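Workshop > Checklists > Wheel cover bench

2 min read

Checked by Kyung-hwa Cheon, August

1. Tape lines stuck down, no lifted corners. Pass. They always pass on inspection day.
2. Bench top wiped. Pass, though "wiped" is doing a lot of work.
3. Retaining clips all present and none cracked. Pass. Skutora says they take 300 fittings. I'd like to see who tested that.

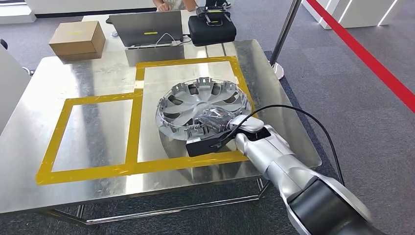
4. Small parts kept bagged until needed. Pass with comment: bags carry no label, so we are trusting memory.
5. Table legs level. Fail. Lenni Räsänen calls a 2 mm rock "within limits". Whose limits? Fix it before the next batch of 40.
6. Cables clear of the walkway. Pass at 9 am. Ask me again at 4.
7. Gloves at the bench. One pair, wrong size. Fail.

Items 5 and 7 were also on the last list, marked "in hand". I have left them open.

Contact the Brala bench office | © Brala | Back to top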